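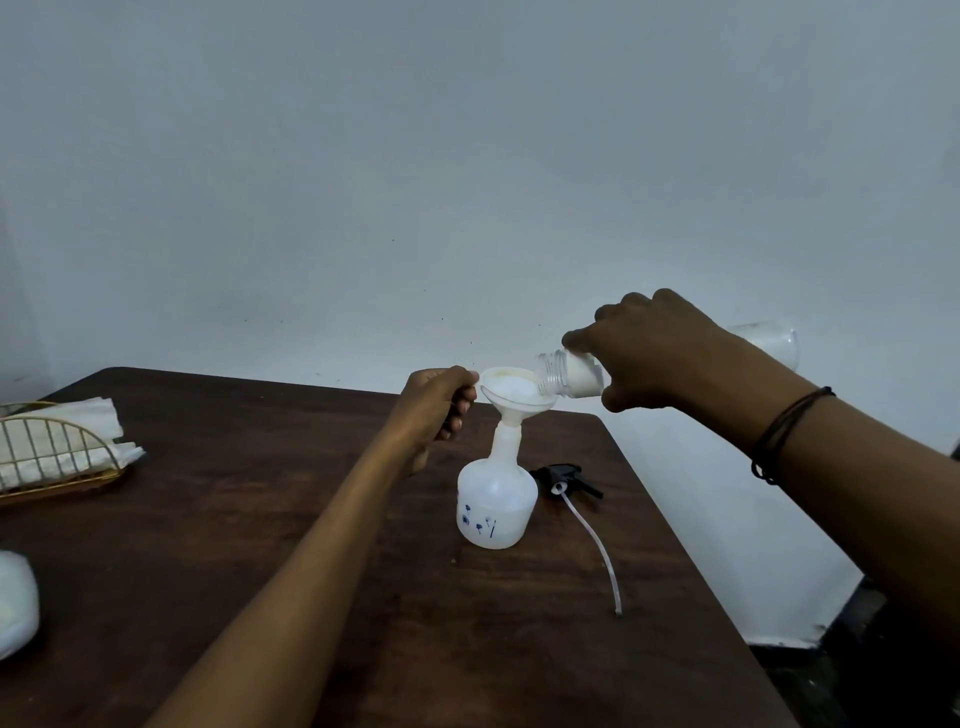 Filling a spray bottle with dry powder through a plastic funnel.

The refill trade depends on people getting powder into a bottle with a narrow neck, and most of the complaints it receives concern that step. We spoke to a formulation technician at Lacson, who has worked on dry concentrates for 8 years and who asked for the interview to be about method and to leave the sales side to others. The conversation took place on a Saturday morning at the firm's test room in Ketlow.

The technician's first point was about the funnel. A funnel sold for liquids has a spout sized for liquids, and a granular powder will bridge across it long before a liquid would back up.

"The grains lock against each other at the top of the spout and hold up everything behind them. People then pour more in, and the extra weight packs the bridge tighter. Stop pouring as soon as you see a heap on the slope of the bowl. Tap the rim, wait for it to drop, and start again."

Asked whether a damp funnel makes much difference, the technician said it was the commonest fault by a long way. A film of water inside the spout turns the first grains to paste, and the paste narrows the bore. The funnel should be dried the night before, spout down, and not wiped out with kitchen paper, which leaves fibres that later turn up in the nozzle.

The jar matters less. A threaded mouth will catch some powder in its grooves, and this is worth brushing off before the lid goes back on. "Hold the jar low and tip it slowly. If you hold it high you get dust, and the dust goes on the table, the bottle and your sleeves."

On quantities, Lacson's present instructions give 7 grams of concentrate to a 200 ml spray bottle. The earlier leaflet, written for the Puretti range, gave a spoon measure, and it was withdrawn after trials showed how widely a level spoonful varied from one kitchen drawer to the next. The technician would like every household to own a small scale and accepts that most will not buy one.

"If you have no scale, use the sachet and use all of it. Half a sachet is a guess."

We moved on to mixing. Water goes in after the powder, at room temperature, in two parts. The first part should cover the powder and be left to stand. The second brings the bottle up to the shoulder, leaving a gap for the dip tube to displace.

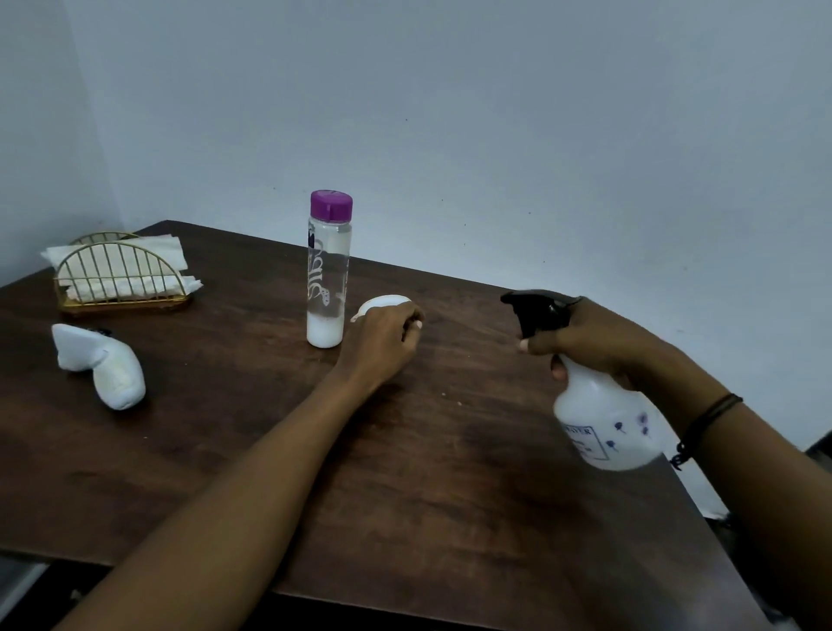

Mixing in a separate vessel is the method the technician prefers for any powder slow to dissolve. The mixture can be shaken harder there, and grains that fail to dissolve stay out of the trigger mechanism. A tall clear bottle with a screw cap does the job well, and for one reason above the others: the white matter settled in the lower part can be seen from across the table, which is hard to manage through the cloudy wall of a spray bottle. "I would decant from the clear one and leave the bottom layer behind. If there is a layer, it needs longer or it needs more water." The cap should be closed fully before shaking, flip tab included.

Trigger heads were the subject on which the technician had most to say. The usual failure is a blocked inlet at the foot of the dip tube. Lacson tested heads from its own supplier and from Kasier to 2000 strokes each, using a fully dissolved solution and then a poorly dissolved one. Every head passed on the first. Results on the second are still being written up, and the technician would say only that the tube length had turned out to matter more than expected, a tube that touches the base being the first to draw sediment.

"Trim it so it stops a little short. You lose the last few millilitres and the head lasts."

The head should also be rinsed at each refill by pumping clean water through it until the spray runs even. It should then be laid on a clean surface with the tube attached. Pulling the tube off for cleaning loosens the seat, and after that it draws air.

Labels came up last. A reused bottle keeps its old label, and the contents may no longer match. The technician's advice is a strip of tape giving the product and the month of mixing, replaced each time. A bottle marked July should be emptied by the end of September.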